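About Okcombe

Okcombe sells things for the table: plates, forks, candle holders, jars, pitchers, the odd vase. We started in May with 127 items and a strong suspicion that most of what gets written about tableware is nonsense. The list has since grown to 168, and the suspicion has grown with it.

Our founder, Eckhard Brinkmann, spent years buying for a department store. He was told every season that people wanted a new way to eat dinner. He never met any of these people. What he met were customers who needed a fork that didn't bend and a plate that would go in the dishwasher, and who were tired of being told a plate had a story.

So we try things out on a kitchen counter, a plain oak butcher-block one, with the everyday clutter left on it. If a plate only looks good on a bare marble slab under studio lights, we don't see why you should pay for it.
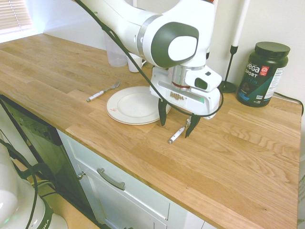 We have doubts about white handles on forks, for the record. Suppliers say they stay white. We've heard that before, and we would like to see it after 300 washes before we repeat it to anyone. Until a handle gets that far, our product page says "white when new" and leaves it there.

Candles are another sore point. A tall taper is only as straight as the holder lets it be, and plenty of holders with handsome thin stems are no good at it. We look for a wide, round base and a cup that grips. Some still lean. When they do, we say so in the listing, whatever the maker claims about precision.

Then there are the small jars with gingham lids. Are they useful? For spices, maybe. They stack, at least. We had a long argument about whether to carry them, and Eckhard lost.

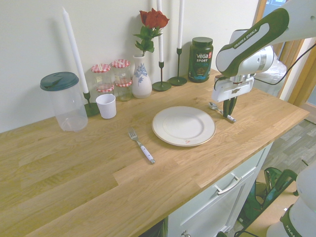

The counter, with candles, stacked jars, a rose in a bud vase and a plate.

We don't do "collections" and we don't do countdown sales. Two of our lines, Brorkis and Belmonte, come from small makers who produce no more than 500 pieces at a time. That is a fact about their workshops, and you shouldn't read it as a reason to hurry.

Returns are accepted on anything, used or not. Write to the shop desk and a person will answer, usually the next working day.

Page last updated 27 August 2021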